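Stongate Basket Strainers for Water and Process Lines

Is your pump losing pressure every few weeks? Many times the pump is fine and the dirt is the problem. Sand, scale, weld beads and pieces of old gasket travel in the line and finish their trip in the most expensive part. A Stongate basket strainer catches them before this point.

Derport supplies the Stongate series from stock in all common line sizes, in single and duplex design. You can order one unit for a repair or a full set for a new plant. We answer every request in English, German or Turkish. 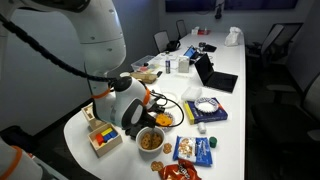 Single or duplex?

The single strainer has one basket. To clean it, you close the valves, drain the body, open the cover and take the basket out. If your process can stand still for this time, the single model is the right choice and it costs much less.

The duplex strainer has 2 baskets side by side with a changeover lever between them. One side works while the other side is open for cleaning, so the flow does not stop. We recommend it for cooling water, for fuel supply and for every line which must run day and night.

Please do not move the changeover lever quickly. First open the small balancing valve and wait until both sides have the same pressure. Customers who forget this step often damage the lever seal, and this damage is not covered by the warranty.

Body and basket

Bodies are available in cast iron, carbon steel and stainless steel. Cast iron is good for clean or slightly dirty water. For sea water, acids or food liquids please ask for stainless, and tell us the exact liquid and its temperature. "Chemical" is not enough information for us to choose a gasket.

The basket is always stainless steel. The standard basket is perforated plate, and a mesh lining can be added in fine, medium or coarse. Please do not order the finest mesh only to be on the safe side – it will be full very soon and your people will clean it every shift. Choose the mesh for the smallest particle which can really harm your equipment.

The cover is closed with swing bolts, so no loose nuts can fall into a floor drain. Covers for the larger bodies come with a lifting arm. For smaller ones the arm is an option.

Model overview

Stongate S 200 – single, threaded connection, for small lines and test stands
Stongate S 700 – single, flanged connection, for main water lines
Stongate D 700 – duplex, flanged connection, with changeover lever and balancing valve
Spare basket and cover gasket set – order no. 3417, please give the model with your order

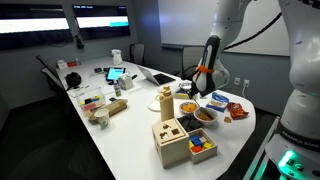 Spare parts

We keep baskets and cover gaskets for all present models on the shelf. The gasket should be changed when it is hard or flat, and in any case when the cover starts to drip after normal tightening. More force on the bolts does not help an old gasket.

If you own an older Plerkley strainer, its basket can in many cases be replaced with ours. Measure the outside diameter at the top ring and the full height with the handle folded down. Send us these measurements together with a photo of the name plate and we will check if it fits. The Saraç bodies with slanted basket seat need a different top ring, which we make to order.

What we need for a quotation

Line size and type of connection
Liquid, temperature and highest working pressure
Flow, normal and maximum
What kind of dirt you expect, and how much
Horizontal or vertical pipe
Free height above the cover, so that the basket can be pulled out

The last point is forgotten very often. We have had to exchange finished units where the basket could not be removed under a low ceiling.

Your contact for strainers and spare parts is Svenja Eberhard. Drawings and pressure loss curves are sent by e-mail on request. Prices are net, ex works, packing included. Special flange drillings are possible with a longer delivery time.

Page last changed: September 28, 2019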